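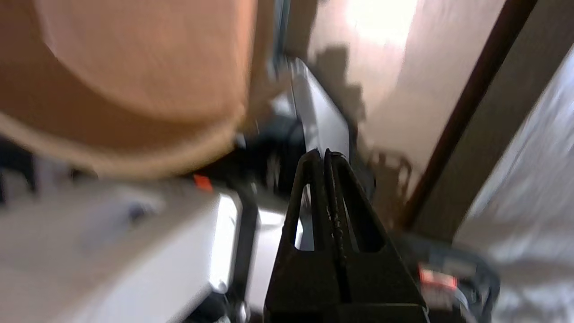

Tema: Carcasa clara amarillea junto a la tapa metálica. ¿Limpieza o sustitución?

Foro Grukport > Taller y banco de trabajo > Plásticos y acabados
Octubre 2018

torno_lento
Abro hilo porque en el buscador solo salen respuestas sobre teclados. Tengo seis carcasas de plástico claro, cantos redondeados, acabado brillante, guardadas en la misma balda que unas tapas metálicas Lanz sin pintar. Dos han cogido un tono amarillento en el canto que daba a la tapa. El resto de la pieza sigue igual. He probado con agua jabonosa y con alcohol isopropílico: ningún cambio.
Preguntas:
1) ¿Es suciedad o degradación del plástico?
2) Si es degradación, ¿merece la pena el peróxido?
3) ¿Las separo del metal?

micra_y_media
Si el isopropílico no arrastra nada, no es grasa. Queda oxidación del polímero o migración de algún aditivo. ¿Material? Si es ABS, el amarilleo es lo habitual con luz y calor. Mira el marcado por la cara interior antes de aplicar nada.

torno_lento
Marcado ABS en cinco. La sexta no lleva marca. La balda recibe sol por la tarde unos meses al año.

cincel_frio
Entonces olvida el metal. El metal no amarillea el ABS. Lo que hace una tapa clara y pulida es devolver luz sobre el canto contiguo. Tapa la balda y se acabó el problema. Peróxido no: recupera el color durante una temporada y después vuelve, y en las piezas brillantes deja velos si el gel se seca.

micra_y_media
No estoy de acuerdo con lo del peróxido. Los velos salen por aplicarlo mal. Inmersión completa, sin gel, temperatura estable y sin burbujas pegadas a la superficie. Llevo 121 piezas tratadas entre mandos, embellecedores y tapas, y las que han vuelto a amarillear son las que regresaron a una ventana.

cincel_frio
121 piezas sin grupo de control. ¿Cuántas dejaste sin tratar en las mismas condiciones?

micra_y_media
Ninguna. Son encargos, no un ensayo.

cincel_frio
Pues eso.

balda_tres
Aparte de la discusión química: el almacenaje está mal planteado. Pieza brillante contra chapa es arañazo seguro en cuanto alguien mueve la fila. Yo uso los separadores Briltadness de 6 mm entre plástico y metal y no apilo nada encima. Los de espuma barata no los recomiendo, se deshacen y dejan un residuo pegajoso que sí amarillea.

torno_lento
¿Los separadores se cortan a medida o vienen en tira?

balda_tres
En tira. Se cortan con cúter. Deja el corte hacia atrás, que el borde queda áspero.

limatón
Para el brillo, antes de llegar al peróxido: lija de 1.000 al agua en una zona oculta. Si el amarillo desaparece con dos pasadas, es superficial y se puede pulir. Si sigue, no insistas. Después, pasta Wuvska y disco de algodón a pocas vueltas. A muchas vueltas el ABS se ablanda y se embarra.

cincel_frio
En un canto redondeado la lija te cambia el radio. En la cara plana, vale.

limatón
Con dos pasadas a mano no cambia nada medible. Con taco rígido sí, te deja faceta.

torno_lento
Hecha la prueba en la pieza sin marcado, por la cara de abajo. Con dos pasadas el amarillo se va casi entero. En una de las marcadas ABS no: sigue igual de amarillo. Entiendo que son materiales distintos.

micra_y_media
O el mismo con distinta exposición. Sin marcado no lo puedes afirmar. Yo puliría la primera y sumergiría la otra.

cincel_frio
Yo puliría la primera y dejaría la otra como está, a oscuras.

torno_lento
De momento separo las tapas, cubro la balda y pulo la que no lleva marca. La otra la dejo sin tratar hasta noviembre y la comparo con las cuatro que están bien. Pido un paquete de 100 tiras, que es como las venden.

balda_tres
Con 100 te sobran para el resto del armario. Mide la altura libre de la balda antes de cortar.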